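Tistlow: a word list of kitchen and household talk

README for the April release 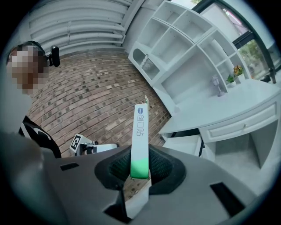 Revathi Fernandes

Hello, and thank you for downloading Tistlow. If you have come straight here wanting to know which file to open first, it is entries.csv, and you can skip down to the part on columns without hurting my feelings. If you have a cup of tea to hand, though, I would love you to read the whole thing, as there are a few oddities in the data that make much more sense once you know how it was put together.

What it is

Tistlow is a list of 700 words and short phrases that people use at home for ordinary household things and jobs: the end slice of a loaf, the cupboard under the stairs, the drawer where the string and the dead batteries live, the act of putting off the washing-up by "leaving it to soak". Some are old dialect words with a long paper trail. Plenty of others belong to a single family and have probably never been written down before (one household calls the television remote "the Skusness", and no one in three generations could tell me why, although they were very happy to argue about it).

I started it after a long train journey with my aunt, who used four different words for a tea towel between one station and the next and was astonished when I pointed it out. I wrote them on the back of my ticket. By the following winter I had a shoebox full of slips, and Dong-geon Heo, who shares my office and has a far tidier mind than mine, offered to help me turn the box into something other people could use. The columns, the checks and the sensible file names are his doing. The spelling decisions are mine, so please send your complaints about those to me.

What is in the folder

entries.csv has the 700 entries, one to a row.
speakers.csv has one row for each of the 129 people who gave us words, with nothing in it that names them.
quotes.txt has the longer remarks, in the speakers' own words, keyed by entry number.
changes.txt is a running note of what we have altered between releases.
licence.txt is the licence, in full.

The columns in entries.csv

id: a number from 1 to 900. There are gaps, and they are meant to be there. Every slip got a number when it came in, and when two slips turned out to be the same word we kept the lower number and retired the other. Please don't renumber them, however tempting it looks, or the quotes will no longer match.

word: the word or phrase as the speaker preferred it written. Where they had no preference I have spelled it as simply as I could.

other_spellings: anything else we were offered, separated by semicolons. Often blank.

meaning: a plain explanation in a sentence or two. I have tried to keep these free of jokes, with mixed success.

room: one of 11 values, such as kitchen, scullery, landing, shed or "all over". The last of these is used for words to do with tidying, draughts and losing things.

reach: "family", "street", "area" or "wide". This is the speaker's own view of how far the word travels, and you should treat it with some care. People are often sure that a word is theirs alone when half the county uses it, and the other way about.

speaker: the number that links to speakers.csv.

checked: y or n. A y means that we read the entry back to the speaker and they were content with it. An n usually means we couldn't get hold of them again.

How the words were gathered

Mostly by talking. We held a table at the Tuesday coffee morning in the old Stuvis tearoom, and people would sit down, say that they didn't know any unusual words, and then use six of them while telling us about their boiler. I learned fairly quickly to stop asking "what do you call this?" and to ask instead how a person would go about cleaning an oven, or what they would shout up the stairs if supper was ready. The words come out on their own that way, and in good company.

A smaller share came by post and by email. These tend to be neater and a little more self-conscious, and they lean towards the sort of word that makes a good story. If you are doing anything with frequency, you may want to set them aside; the column called "route" in speakers.csv will let you do that.

Things to watch out for

The speakers are older than the population at large, and most of them have lived in one place for a long time. Children are missing altogether, which I regret, as they are marvellous inventors of words, but we had no proper way of asking permission and so we left them out.

Bread is over-represented. I can only say that people feel strongly about bread.

Some entries have accents in them, and a few older spreadsheet programs will make a mess of these. The files are saved as UTF-8. If you open entries.csv and find that "Oláh" (one family's word for the good biscuit tin, after the neighbour who gave it to them) has turned into a string of nonsense, close the file without saving and import it again with the right setting.

A handful of words are rude. They are marked in the meaning column with "(rude)" at the start — mild stuff for the most part, but have a look before you hand the list out in a classroom.

Using it

You are welcome to use Tistlow for teaching, research, quizzes, tea towels or anything else, so long as you say where it came from and keep the speakers anonymous. Please don't try to work out who anyone is. Several people told us things about their mothers-in-law that were plainly offered in confidence, and although we have taken out what we could, a determined reader from the right village might still guess.

Putting things right

If you spot a mistake, or if your own family has a word for the fluff behind the radiator (we have nine already and would gladly take a tenth), write to either of us with the entry number and what you think it ought to say. Dong-geon answers more quickly. I answer at greater length, as you will have gathered. Corrections go into changes.txt with your initials beside them unless you would rather we left them off, and new words wait in a pile until the next release.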